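Le bras, le bac et moi

Publié le 12 février 2026

Je vous avais promis la suite de l'histoire du convoyeur, et elle viendra, mais il faut d'abord que je vous parle de notre panne, parce qu'elle m'a occupé l'esprit pendant six jours et que ma femme en a assez de l'entendre à table.

Pour ceux qui prennent le blog en route : depuis octobre, je travaille avec Debora Caputo et Ettore Sanna sur une cellule de dévracage que nous appelons Larkum (ne me demandez pas pourquoi, le nom était là avant moi). Le principe est tout bête à raconter : un bac en tôle, des blocs posés dedans n'importe comment, un bras KUKA qui les attrape un par un. À raconter, oui. À faire, c'est une autre paire de manches, et il y a des soirs où je rentre en me disant que ma fille de quatre ans viderait ce bac plus vite que nous tous réunis.

Tout allait plutôt bien pourtant. Nous avions passé une série de 100 prises avec très peu de ratés, Debora avait même apporté des biscuits, et puis lundi, en milieu de matinée, un bruit. Un raclement long, assez grave, suivi d'un claquement, et le bras arrêté net, en défaut d'effort. Ettore avait déjà la main sur l'arrêt d'urgence (il l'a toujours, c'est l'homme le plus prudent que je connaisse, et je l'en remercie publiquement). Le doigt de la pince était descendu contre la paroi du bac au lieu de passer à côté, et il avait poussé dessus jusqu'à ce que la surveillance coupe.

Personne n'était dans la zone, je le dis tout de suite pour ma mère qui lit ces pages. Mais une pince qui appuie là où elle croit trouver du vide, ça refroidit.
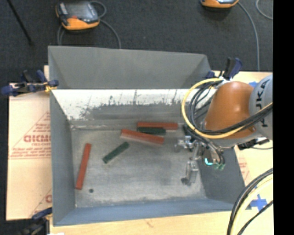
Nous avons commencé, comme tout le monde, par accuser le logiciel. J'ai relu deux fois la planification de trajectoire, Debora a repris le calibrage depuis le début, et nous avons perdu là-dessus une bonne journée et demie. Tout était juste. Le bras allait exactement où on lui disait d'aller, au millimètre, sans la moindre mauvaise volonté.

C'est Moushumi Wickramasinghe, de passage pour tout autre chose, qui nous a demandé si le bac, lui, était toujours à sa place. Silence dans l'atelier. Nous l'avons mesuré : il avait glissé de 25 millimètres par rapport à la position enregistrée dans le modèle de collision. À force de petites poussées, cycle après cycle, sans doute, et nos serre-joints n'avaient pas suffi à le tenir. Le robot évitait donc avec beaucoup de soin une paroi qui n'était plus là, et rentrait dans la vraie.

Je me suis senti un peu idiot, je vous l'avoue. Cela faisait des semaines que je regardais ce bac tous les jours, et un glissement aussi lent, l'œil s'y habitue.

Pour la suite, nous avons décidé plusieurs choses. La position du bac sera mesurée au début de chaque série, et si l'écart dépasse la tolérance, le cycle ne démarre pas, un point c'est tout. Le seuil d'effort a été abaissé, quitte à avoir quelques arrêts pour rien (Ettore est ravi, Debora un peu moins). La vitesse est plafonnée à 200 millimètres par seconde dès que la pince passe sous le rebord. Et Thomas Carbone, qui a de l'or dans les mains, nous dessine une vraie bride de fixation.

Reste la question de la pince elle-même. Après un choc pareil, j'aimerais qu'on la démonte entièrement avant de relancer de longues séries, et pour l'instant nous n'avons fait qu'un contrôle du jeu et de l'alignement. J'en parle à l'équipe demain matin. Si l'un de vous a déjà réglé un seuil d'effort sur ce genre d'application sans passer sa vie à acquitter des défauts, les commentaires sont ouverts, et je lis tout, même les messages très longs !

Le convoyeur, ce sera pour la prochaine fois.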